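## About Velutach

Velutach builds bin-picking cells for plants and warehouses that handle mixed small goods. The company was started by Kamrul Marikar, who still signs off on every gripper drawing. We have 9 employees and share a building with Hettiarachchi, our machine shop.

Our main product is the Stutia picking kit. It consists of a two-finger metal gripper, a wrist cable set, a pair of sheet-metal bins with sloped walls, and the grasp planning software. The kit mounts on an arm the customer already owns. Gripper fingers are replaceable with 2 screws and no recalibration. 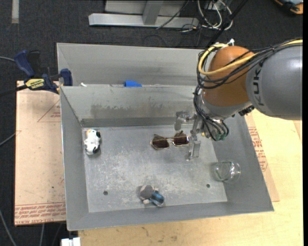
*Stutia gripper over a mixed bin: sunglasses, a drinking glass and small toys.*

Each kit is tested on unsorted household items before it ships. Clear, shiny and soft objects are all part of the set, as these account for most of the failed picks reported to us. The acceptance run is 700 picks. Results go out with the kit as a plain log, failures included.

Coltimum, our service plan, covers finger wear, cable replacement and software updates. Customers on the plan may send in up to 80 sample parts for a grasp study before ordering.

We do not sell arms, conveyors or safety fencing. Integrators can request mounting drawings and the interface manual from the support desk.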